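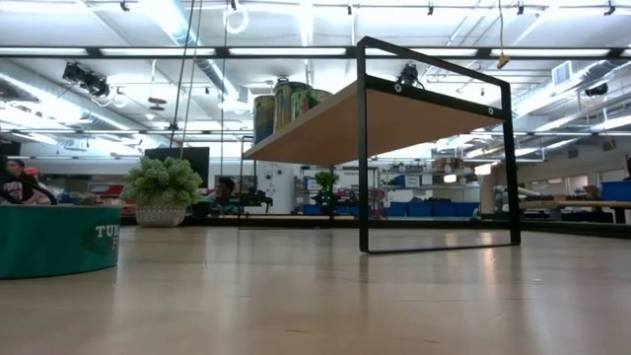

Hamel raised shelf, wooden board on black metal end frames, loaded with three cans.

Stustura item group: countertop storage. Supplied by Diltus.

The Hamel is a single-tier riser for countertops, pantry shelves and worktables. It lifts one row of cans or jars and leaves the space under the board free for low items - a small plant, spice tins, a folded cloth. Each end frame is a rectangular loop with a crosspiece beneath the upper opening, and the crosspiece is held by two round screws.

Load rating: 7 kg, evenly spread
Board: wood, light brown, smooth finish
Frames: metal, black
Assembly: screwdriver required, not included
Pack contents: board, two end frames, screws, hex of felt pads
Shipping carton: 26 cm wide
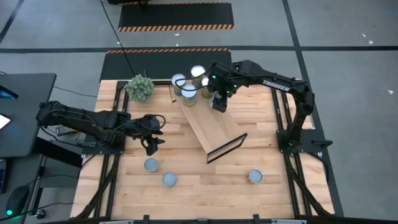
Tall cans and jars should stand upright with their bases fully on the board. Tighten the screws by hand, set the shelf on a level surface, then finish tightening. Check them again after 3 weeks of use.

Clean with a damp cloth and dry at once. Do not soak the board or put it in a dishwasher. Oil finishes may be used on the wood; keep them off the frames.

Replacement frames are sold in pairs under part number 87. The Wirno shelf uses a different screw spacing - its frames do not fit the Hamel.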